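About Tornwood

Research in two-arm handling of soft goods

Tornwood is a research group working on how robots handle things that do not keep their shape. We study bags, covers, pouches and garments, with most of our current effort going into bags with zips and loose handles. The group started as a two-person project inside Clellex and has run as a separate unit since July 2018.

What we work on

A rigid box can be described by its position and its angle. A cloth bag cannot. Its rim moves when either hand moves, its handles fall where they like, and the opening may be hidden under a fold. Our method, Bayram, does not try to build a full model of the cloth. It keeps a short list of features that matter for the next action (rim, zip track, strap roots) and updates that list each time a gripper makes contact.

Both arms work on the same rim. One holds tension while the other moves, and the roles swap when the held side is judged to be the slacker of the two. 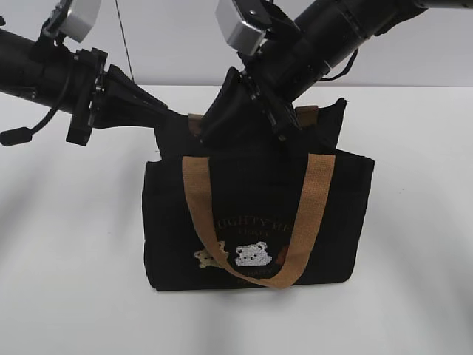 Zaltora asked whether the swap rule was needed at all, and whether a fixed holding arm would do the same job with less code. We tested it. With a fixed holding arm, 33 of 81 trials ended with the rim folded inwards. With the swap rule, the figure was 18 of 81. The rule has stayed in.

How the method sees

Each policy takes views from fixed cameras at the workspace and close views from the wrist. The fixed views give the outline of the bag and the lie of the front strap. They say little about the inside. The wrist view loses the outline almost at once, but it picks up the zip pull, the weave of the strap and the edge of the opening. Dark cloth is the hard case, as the interior gives very little contrast, and we include a black canvas tote with tan webbing handles in the standard test set for that reason.
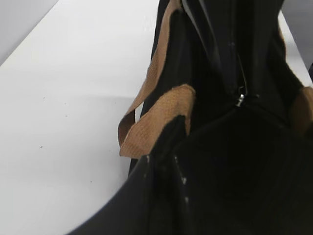

Manon Sawatzky

I look after the perception side of Bayram. Our earlier version weighted all cameras equally at every step. The present one lowers the weight of the fixed views once a gripper is inside the rim, and raises it again on release. The change is small in code and took most of a year to get right. The remaining errors are mainly confusions between a strap folded near the rim and the rim itself. Printed fronts cause fewer problems than we expected, even when a strap lies across the lettering.

How we report results

A trial begins with the bag on the table and both grippers clear of it. It ends when the grippers are clear again or when the time limit is reached. We publish all trials in a series, including those stopped by the operator, and we do not retune between the first trial and the last.

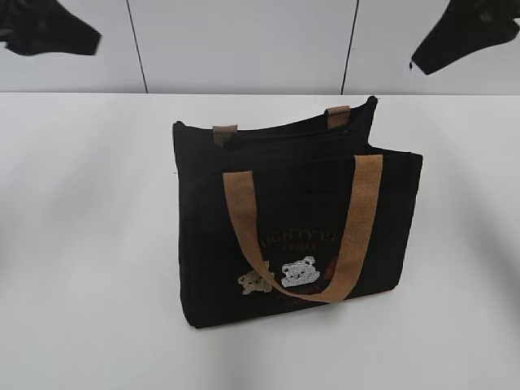

Working with us

We take on 2 visiting researchers a year and lend our test protocol to other laboratories on request. Requests should state the arm type, the gripper opening and the camera layout. We do not carry out product testing.

Page last revised October 12, 2020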